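Notebook, door task, April
Trikari sim, Funeck corridor set

Picking this up from where the last entry stopped, which was me swearing at the contact solver and going home. The solver is fine. I had two friction values swapped in the config, the hinge and the handle, so every door in the building was swinging like a saloon and every handle felt like it was set in concrete. Fixed, committed, moving on, please don't look at the commit message.

So, the actual question for this month: does it help to show the policy tilted views during training? The old runs used a nice level camera, and then we took the policy over to Fumthorpe in the winter and it fell apart the moment the head pitched or rolled even a little. The arms would reach for where the handle ought to be if the world were upright. Very confident, very wrong. My bet is that the network has been leaning on "door edges are vertical" as a shortcut and we never gave it a reason to stop.

What I did this time:

Took the same 3,012 scripted episodes as before (same seeds, same start poses) and re-rendered them with a random roll on the head camera. Half the set stays level. The other half gets a roll drawn fresh for each episode, up to 80 degrees, which I know sounds silly! I wanted to find out where it breaks and I was tired of guessing. Wall and door textures get shuffled as well, so we get wood grain, tile, plain panels, loud colors, whatever the randomizer feels like.

Two policies, same architecture, same optimizer settings, same number of steps. Call them Level and Roll. Level sees only the upright renders, Roll sees the mix. I was going to do a third one with roll plus heavy blur but the queue was full and I got impatient.

One bookkeeping thing, mostly for whoever inherits this folder: the first pass over the episodes left me with 1,646 where the gripper starts on the hinge side, and those are all in a separate list now (hinge_side.txt, next to the configs). I had them mixed in before and they made the success numbers look worse than they were for both policies. They're a harder problem and I want to look at them alone.

Then evals. I ran 300 rollouts per policy on corridor layouts that neither had seen, and sat there scrubbing through them with a coffee, which is my favorite part of the job and also how I lose entire afternoons. The layout I kept coming back to is the one with the yellow door next to the brown one, with the gray tile running down the other side. It's a mean one. There are two doors close together, both with an arched design, and the brown one is so dark that its arch barely shows.

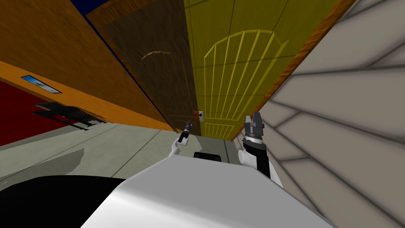
Jeon wrote back in the margin of the shared copy that none of this proves the policy has learned anything about doors, because it could just as well be picking the brightest big surface and heading for that. Swap the colors so the target is the dark one, the note goes on, and run the whole eval again before anybody puts the word "robust" on a slide.

Okay, fair. Annoying, but fair. I checked the randomizer and the target door does come out lighter than its neighbor more often than it should, thanks to a leftover line from the old lighting setup that brightens whatever is tagged as the goal. I'd forgotten it existed. So there's a real confound there and it's my fault, and I'm not going to quote a success rate in this entry until it's gone. Jeon, you get a donut.

What I'm willing to say without the numbers: the two policies don't miss in the same way, and I don't think brightness explains that part. When Level misses on a rolled view, it misses in a consistent direction, off to one side of the handle, and the offset grows with the roll angle. I plotted it and it's nearly a straight line until the angles get big, then it's soup. Roll misses too, but its misses are scattered all over the place and I can't see a direction in them. That looks a lot like Level assuming an upright world and Roll having given up on the idea. It's only a plot, I know, but it's the first one in weeks I've wanted to print out.

The other thing I noticed is about the arms. In the scripted episodes the left arm does the handle and the right arm hangs around near the frame so it can catch the door edge later. Roll copies this happily. Level, once the view is rolled past a certain point, sometimes brings both grippers in toward the handle and they end up bumping knuckles. I don't have a good story for it. Maybe it loses track of which arm is which when they show up in odd places in the view? I could test that by swapping the gripper colors, or by masking one arm out completely. Masking is easier, I'll start there.

Also the wrist cameras. I turned them off for this round to keep things clean — head view and joint angles only — and I suspect a lot of the difference would shrink with them back on, at least for the last bit of the reach. Worth knowing before we spend more render time on head roll.

To do, in the order I'll probably not follow:

Kill the goal brightening line. Grep for it in the Fumthorpe branch too, I bet I copied it over.
Re-render, with target and neighbor colors drawn from the same pool.
Jeon's swap test, dark target, same layouts.
Hinge side list, both policies, separate table.
Mask one arm, see if the knuckle bumping goes away.
Wrist cameras back on for one short run.
Ask Funeck whether the corridor set has a version with a different handle. I'm sick of this one.

Renders are queued as of 6:40 pm. If the left machine is screaming in the morning, that's me, please leave it running.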